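Home | Ask | Topics | Members | Sign in

Can a two-armed machine put drinks into crates yet?
Posted by Gil-soo Lim, September 21, 2018
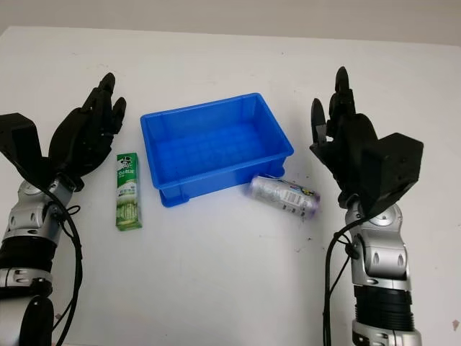 I run the stockroom for a small shop in Istbridge and we make up mixed crates of drinks for offices. Cartons and cans go in the same crate, in whatever mix the customer wants. Last month it came to 2,881 crates, nearly all packed by hand by two of us.

A salesman from Kostiuk has offered us a pair of arms with proper fingers on lease. He says they can do cartons and cans without changing any parts. I don't doubt they can pick up a can. What I want to know is whether they can do it all morning with someone only looking in now and then. Has anyone here had something like this doing real work?

Jalen Holloway
We tried a two-armed setup at Peltine for most of June. Not the same make as yours, so take it as a rough guide. It packed 142 crates on its best day. One of our packers does that before lunch.

Cans standing up were fine. Cans on their side were the trouble, as they roll when a finger touches them and then the arm closes on nothing. Cartons were the other way round - easy to find and easy to grip, but it squeezed some of them hard enough to crease the corners. We got the grip turned down and then it dropped a few.

The crate matters more than you would think. If it got knocked round at an angle, the machine sometimes set a carton on the rim and let go. We screwed two stops to the bench and that mostly cured it.

My advice is to ask for a trial with your own stock, on your own bench, and leave it alone for three hours. Write down every time somebody has to step in. Also ask who pays when a finger breaks, and how long the part takes to come.

Jumeo
Don't bother, too slow. My brother in law's place got one and it is under a sheet now. For one kind of can on a belt you want suction cups anyway. Not sure about mixed crates.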